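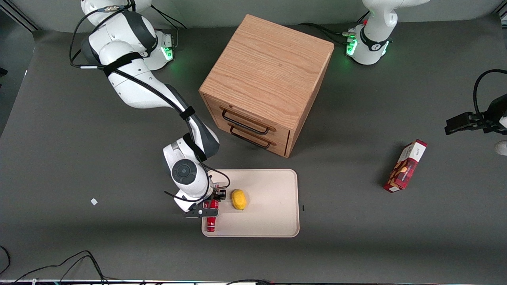

I'd wanted to talk to someone from the Zirkham mission for ages, and in June one of the former civilian advisers finally said yes, so long as I left her name out. She spent four years out there helping district courts get going again, and she talks fast! Her desk reminded me of that white arm with the long black cable strapped to it: there were leads everywhere, all tied down with bits of velcro. "You learn to fasten things," she said. "The power in Grasilley was dreadful."

I asked what the money had done (her country sent 801 people and paid for 100 courtrooms, most of them small). She pulled a face. "The buildings were the easy bit. We trained 1,329 clerks, and I still get messages from a few of them. Did they all stay in the job? No, of course not."

And the pull-out? She went quiet for a bit, then told me she'd heard about it on the radio, on a Thursday, halfway through her breakfast. "I was cross for a year. I'd have liked a phone call." She's reading the official review now, a chapter a night, and she's got as far as the part on interpreters.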